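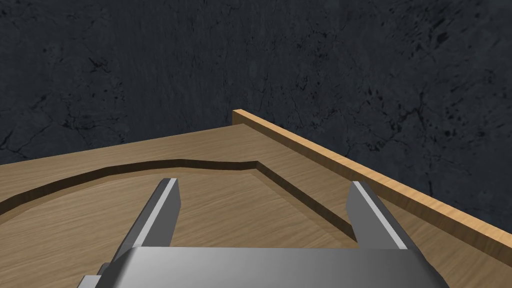 Rendered view: wooden table against a dark wall.

Wister: missed diagnosis claims, text set

Wister holds 260 summaries of closed negligence claims over late or wrong diagnosis. Names and clinic details were removed before release.

Fields: claim_id, condition, months_delayed, outcome. The delay is blank in six records - treat these as unknown, not zero.

Split: 80 per cent train, the rest test.

Labels checked by Dinesh Siddiqui. Last updated January 22, 2021.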